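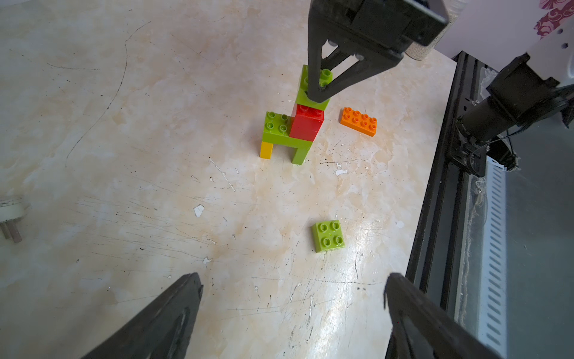 Bricks on the marbled tabletop at Meredith, April 2021.

Meredith, the one-room toy brick club in Pila, has announced its spring building contest, and the rules are strict for something you can step on. Each entry gets six bricks and a corner of table. Height counts. So does color, according to Shaohua Gu, who is judging and has strong feelings about lime green.
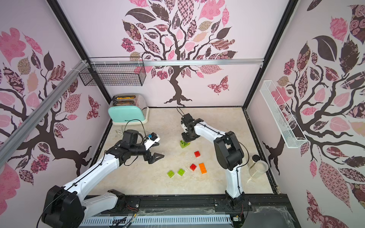
The club owns 3,361 bricks, of which 257 turned up in March under a radiator. Cestico, the hardware store next door, is putting up the prize, a gift card and a tube of glue. Glue is banned from the contest. Entries close at the end of the month.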